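Where Do the Readings Go? A Project Report on Course Packets at Tadside

I picked this topic because I was mad, and I figured I might as well get a grade out of it. Last fall I paid for a course packet at the copy window, carried it home, and found out that a big chunk of it was already sitting in our library's online collection, free to anybody with a student login. So when our methods class had to choose a small question and chase it for a semester, mine was pretty much chosen for me: how much of what Tadside students pay for in printed packets could they have read for nothing?

A quick word on what I mean by a packet. It's the spiral-bound stack of photocopied chapters and articles that an instructor puts together when no single textbook fits the class. Some of the price is printing and some of it is permission fees, which go back to the publishers. I only looked at packets for first- and second-year courses (the upper-level ones change too often, and I have a job).

Getting hold of them was half the work! The copy window keeps one shelf copy of each packet, and you can sit there and look at it as long as you don't leave the room. I ended up with 19 packets, which I went through on a wobbly stool with my laptop balanced on my knees. For each one I typed the table of contents into a spreadsheet: author, title, year, page range, and whether the copyright page listed a fee. By the end I had 2122 pages logged, and I now have strong feelings about people who photocopy a book without pressing down on the spine.
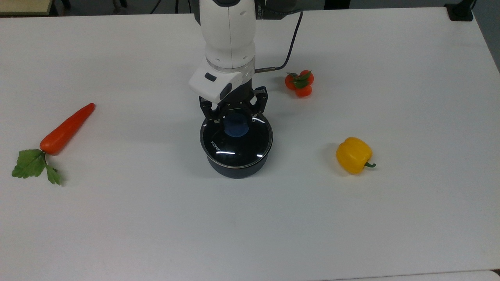 After that came the matching. I took every reading and searched it in Kikora, our library catalog, first by title and then by author if the title didn't bring anything up. I marked each one as "full text online," "print copy only," or "not held." This sounds simple and it mostly was, except that Kikora is really fussy about subtitles. If the packet said "An Essay on Work" and the catalog had it as "Work: An Essay," I'd get zero hits and feel very smug about the library's failings until I tried again with the words the other way around. I had to redo my first four packets once I caught on to that, and I'd tell anyone repeating this project to search by author first.

So what did I find? In 14 of the packets, at least half the pages were available as full text through the library. I was expecting a few bad cases, maybe, and not that many. The worst one (or the best, depending on how you look at it) was an intro sociology packet where I found every reading but one online. There was also a history packet with a pamphlet from 1921 in it that had been copied from a copy of a copy, so faint in places that I gave up on two of the paragraphs. The library has a clean scan of the same pamphlet, and you can zoom in on it.

The other packets were a different story, and I want to be fair about that. Two of the language packets were mostly exercises the instructors had written themselves, and you can't get those anywhere else. One art packet was built around chapters from Gruber, which our library doesn't carry in any form, so the fee there is buying something real. I also talked to friends in those classes who flat out like having paper. They write all over it, they take it on the bus, and they don't end up on their phones. I get that. I printed out half of my own sources for this report.

I did try to work out what the savings would look like in dollars, and I have to admit that part isn't very good. The packets from Hamard, the print shop that handles the bigger orders, show one total price with no breakdown, so I couldn't split the printing from the permissions. I had a whole table worked up based on guesses and my instructor told me to take it out, and she was right.

A few more limits while I'm at it. I only checked one semester's packets. I didn't test whether the online copies cap how many people can read at once, and that could matter a lot the night before a midterm. I also did all the matching myself, so if I was sloppy at 11 p.m. (I was, sometimes), there was no second person to catch it.

If I had another semester, I'd go and ask the instructors how they build these things. My hunch is that a lot of packets get put together once and then reordered year after year, and the library's collection has grown a bunch in the meantime. I'd also like to see the copy window post the table of contents for each packet online before classes start, so students can look things up and decide for themselves whether to buy. My spreadsheet is attached as the appendix, with the subtitle problems marked in yellow.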